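Tapia boards: read me first

Hi, and thanks for grabbing this folder! I'm Hawi Hailu, and I look after the Tapia list, which is my slightly obsessive record of the framed boards we've been collecting and fixing up at the Talham workshop. It started in May as a note to myself and got out of hand.

What's in it

There are 203 boards in the list so far, one line each. Most came from the old Skarkow school, plus 13 that Precious Aquino found in her aunt's garage (thank you, Precious!). Each line has a board number, frame color, panel type, corner style, wear notes and whether the board is ready to go back on a wall.

How I write things down

Frame color is by eye, so please don't email me about chestnut versus mahogany. I've had that conversation with Uwe Lenz and we are both tired. If the stain is streaky, I put "reddish-brown" and move on.

Corner style is mitered, butted or "other". Look at the corner itself, up close, and don't trust the old labels.

Wear notes go rail first, then panel. Chips, scuffs, pale patches where the finish is gone, specks, scratches. I write small marks down even when I'm not sure what they are (dark spot, could be a pin hole, could be ink). Please don't scrape at them to find out!

Known problems

Boards 1 to 8 were written up before I had a system, so their wear notes are pretty thin. Malte Kettler has promised to redo them. Also, I used "hardboard" and "fiberboard" as if they were the same thing for far too long, and the panel column still shows it.

Still to do

Hannelore Stüber wants to add hanging hardware as a column, and I'd love to get to 300 boards before we run out of shelf. If you spot a mistake, write the board number on a slip and leave it in the Didora tin by the door.

Wear notes for a plain beige panel in a reddish-brown frame: mitered corner, small white chip on the top rail, pale worn patch near the corner, small dark spot and a faint curved scratch on the panel.

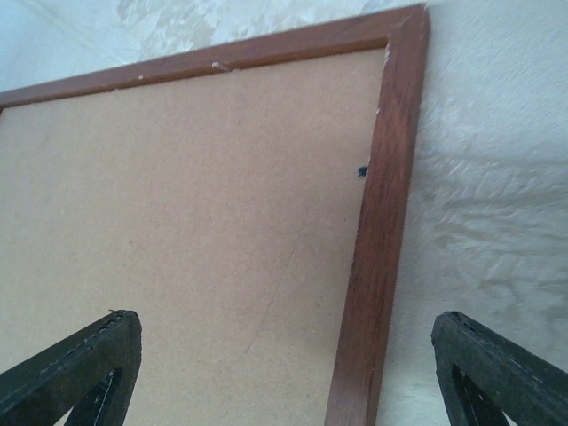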